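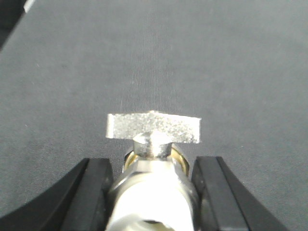 I have been going to the movies in Munro since the ticket booth still took coins, and I have sat through a great many end credits in that time. I stay for all of them. My sister used to leave me there and wait in the car with the heater running. I like the names. I like the odd jobs, the drivers and the greens people and whoever it is that looks after the horses. And lately, because I have reached the age where I notice such things, I have been counting how long it takes for the name of an actress over fifty to appear, and what she was given to do when it does.

Usually she was given a kitchen. She gets a scene in the kitchen early on, where she tells the hero to be careful, and a scene in a hospital corridor later, where she is brave. If it is a comedy she gets to say one rude thing at a wedding, and everyone laughs because a grandmother said it. Then she goes home. I have seen women who could once hold up a whole picture on the strength of one look across a train platform, and there they are, passing the potatoes.

I have been thinking about this more than usual since May, when our film club at the Firmont ran a little season of older pictures. The Firmont, if you don't know it, is the old place on the corner with 874 seats, of which we fill a good deal fewer, and a balcony they only open when it rains hard and people come in off the street. Khalil Bitar picks the films. He has been picking them for longer than I have been a member, and he has a weakness for melodrama that I am happy to say I share. What he did this time was pair the films. On one night we would see an actress in something she made when she was young, and the next night the same woman, thirty years on.

I went in expecting to be sad about it, and for the first pair I was. The young one was all close-ups and wind in the hair. In the later one she had eleven lines, by my neighbor's reckoning, and one of them was "Oh dear." But the second pair knocked me sideways. It was a small picture called Waltano, which I had never heard of and which I gather hardly anyone saw when it came out. The lead is a widow who runs a ferry. She isn't wise. She isn't sweet either, and she is not dying of anything. She owes people money, she is rude to her son-in-law (who deserves it, I thought, though the couple behind me disagreed), and for a good long stretch in the middle she falls in love with a man she knows perfectly well is lying to her. She does it with her eyes open. I don't think I had seen that before, a woman of that age allowed to make a really big mistake on screen and enjoy most of it.

We talked about it in the lobby until they started putting the lights out. Khalil's view is that the parts are scarce because the writers are young and write what they know, and that it will sort itself out as the writers get older. I am very fond of Khalil but I have been hearing that since I was a young woman myself, and those young writers are now old men, and they are still writing about young men, or else about old men who can still jump off a roof. I don't say that to be bitter. I enjoy an old man jumping off a roof as much as the next person. I would just like to see his wife up there too, or better yet his ex-wife, with a grudge.

The argument you always hear from the money side is that people won't come. I can only speak for our own town. We sold 1429 tickets across the whole season, and the busiest night by a long way was Waltano, which had no name on the poster that anybody under forty would know. They came because the people who saw the early showing went home and telephoned their friends. Older women go to the movies. We go in the afternoon, we go in pairs, we buy the coffee and the slice of cake, and we will come back and see a thing again if it treated us as though we were awake. I don't know why that should be a secret from anyone who sells tickets for a living.

Television has done better, I'll admit. My niece sat me down over the holidays with a series called Wultik, about a retired judge, and I watched 3 episodes in a row and was cross when she wanted to go to bed. The judge is seventy if she is a day. She has a temper and a bad hip and an old friend she has not forgiven, and the show takes its time over all of it. But a series is something you watch on the couch with the mending in your lap. I still want the big screen for it. I want a face like that thirty feet high, with all its lines, and a whole dark room having to look.

There is one more thing, and I have gone back and forth about whether to say it. We in the audience have not been blameless. I have heard myself do it, coming up the aisle after a picture - "she's let herself go," or the other one, "she's had work done," as if those were the only two choices on offer and both of them were wrong. I said the first about an actress I had loved since school, and my sister, who was still coming with me in those days, asked me what exactly I thought she should have held on to. I had no answer then. I was embarrassed in the car and talked about the traffic. But an actress reads that sort of thing about herself every time she steps outside, and I suppose the people who hand out the parts read it too, and it gives them an excuse if they were looking for one.

So I have been trying to do better, in my small way. When a film comes along with a woman of some years in the middle of it, I go in the first week, when it counts, instead of waiting until I hear whether it's any good. Some of them haven't been. One was really quite dreadful, a thing about a cruise, and I stayed to the end of that one as well and read every name. I would sooner see her get the chance to be in a bad movie of her own than watch her be tasteful in the corner of somebody else's. The men have been in plenty of bad movies, and they were always asked back.

Khalil tells me he is trying to get hold of 2 more pictures by the woman who directed Waltano, and that one of the prints is in poor shape and may skip. I told him to book it anyway. I'll be on the left side, near the aisle, and the seat next to me is generally free.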